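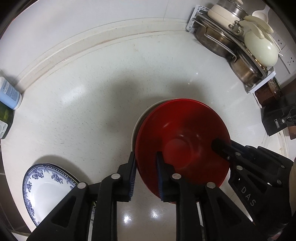
A red plastic bowl on top of a white bowl. Both have a round shape.

Why Are Bowls Round?

Open the cupboard in your kitchen and look at the bowls. Maybe they are big, maybe they are small, but almost all of them are round. Did you ever ask yourself why?

The first bowls

People made bowls many thousands of years ago, long before there were shops. They used wood, stone, the hard skin of a gourd, or clay. Clay is a special kind of earth. When it is wet you can press it into a shape, and when it is baked in a strong fire it becomes hard.

To make a simple clay bowl, you take a ball of clay and push your thumb in the middle. Then you turn the ball and pinch the wall, and turn and pinch again. Your bowl will come out round almost by itself. Later, people invented the potter's wheel, a flat plate that spins. Everything that is made on a spinning wheel becomes round too.

No corners, please

Think about eating soup from a square box. The last of the soup would hide in the corners, and your round spoon could not reach it well. In a round bowl the spoon can follow the wall all the way. Washing is also easier, because old food has no corner to stick in.

Corners are weak places also. If you knock a square dish on its corner, all the push goes into one small point, and it can chip there. A curved wall spreads the push over a bigger part.

Bowls in bowls

Most bowls are wider at the top than at the bottom. This is why one bowl can sit inside another – we call this "nesting". A tall pile of nested bowls needs only a little more space than one bowl alone. And with round bowls you don't need to turn them to make them fit!

In the small museum of Hullora there is a room only for bowls, 362 of them. The oldest came from a field near the village of Kozma, where a farmer found it in 31 pieces. It was glued together again very slowly, and you can still see the lines.

Try it at home

You need one sheet of paper, scissors, tape and 200 grams of dry rice. Cut the sheet in two halves. With one half make a round tube, with the other half make a square tube of the same height. Use all the paper, and put tape only on the edge. Stand both on a tray and fill the round one with rice to the top. Now pour this rice into the square one. Does all of it fit inside?

New word: a gourd is a fruit with a hard skin, from the same family as the pumpkin.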